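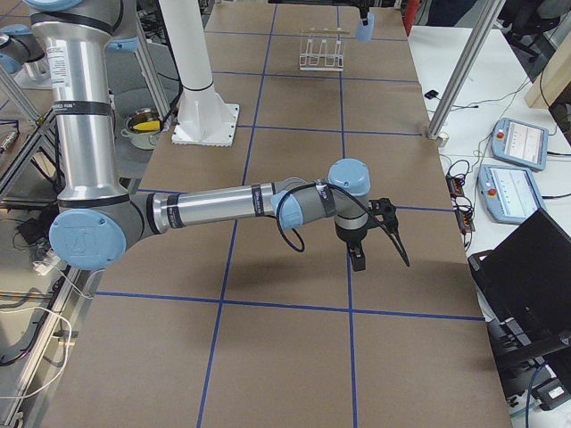

Cardboard on the big table, and why we love it

If you've been in the Denside workroom since May you will have seen the new tabletop, and a good many of you have asked about it. So this month's bench corner is all about brown cardboard and blue tape, the cheapest improvement we've made all year and easily my favorite.

The idea came out of a grumpy conversation over the old table covering, a vinyl sheet that slid, curled up at the corners and threw back every ceiling light in the building. Small parts skated across it. Pale things disappeared on it. Cardboard does none of that! It's dull in the best way, it has a bit of give when you set something down, and a screw dropped on it mostly stays put. When a piece gets stained or chewed up, you peel the tape, lift it out and lay down another.

We used flattened shipping cartons from Bokex, the heavy double-wall ones, with the printed side face down. Cutting took an evening. A fresh blade makes a huge difference, and so does a long metal ruler with a strip of sandpaper glued to the back so it won't wander. We scored first and cut on the second pass. The pieces went down edge to edge without glue, and we let them sit under a few heavy books overnight to take out the last of the fold lines.

Then came the tape. We had 2 rolls of dark blue left over from marking the hallway, so dark blue it was, and I'm so glad, as it stands out beautifully against the brown. The lines split the table into large squares, and they've changed the way people talk to each other in there. "Put it one square over" gets a thing moved to the right place the first time. Before, we had a lot of "left a bit, no, your left."

The squares are also good for sorting. One square, one job. If you're halfway through something and need to stop for lunch, everything that belongs to it stays inside its own blue lines and whoever comes in next knows to leave it alone. I've started doing the same at home on the kitchen table with masking tape, to mixed reviews from the family.

And now the rack! The little white wire one with the zigzag of loops has become the most borrowed thing in the room. It's light and open, and the loops make slots, so anything flat can stand on its edge where you can see it. I've tried it with sample cards, envelopes, jar lids and a set of coasters. The lids were a squeeze, the coasters were perfect. Somebody suggested it for toast and I haven't stopped thinking about it. Please bring it back to the table when you're done, and if you know where to find more of the same kind, leave a note on the board. The Aigner catalog has one that looks close, but the slots seem wider to me and I'd like to hold one before we order.

A few things we've learned, for anyone who wants to cover a table of their own:

Wipe the tabletop and let it dry completely before you start. We rushed one end and had to lift it all again.

Press the tape down with the back of a spoon, working from the middle outward. Fingers leave bubbles.

Run the long lines first and the short ones second, and keep each strip in one piece if you can. Joins catch on sleeves.

Keep drinks off it. Coffee goes straight in and leaves a ring that never comes out – I speak as the person responsible for the first one.

Store your spare cardboard flat. Ours stood behind the door for a week and came out shaped like a canoe.

The whole thing has held up far better than I expected. The Holo group worked at the table right through their busy stretch, and I only had to replace one strip of tape afterward. There's a stack of cut pieces under the bench by the window and a part roll of tape in the top drawer, so if you spot a lifting corner, go ahead and fix it.

Next up is lighting. I'd love softer shadows over the work area in the evenings, and I have my eye on a pair of clip lamps from the storage closet that only need new bulbs. If you've had good luck with a particular kind of bulb, warm or cool, come and tell me. I'm usually in Room 209 until 5.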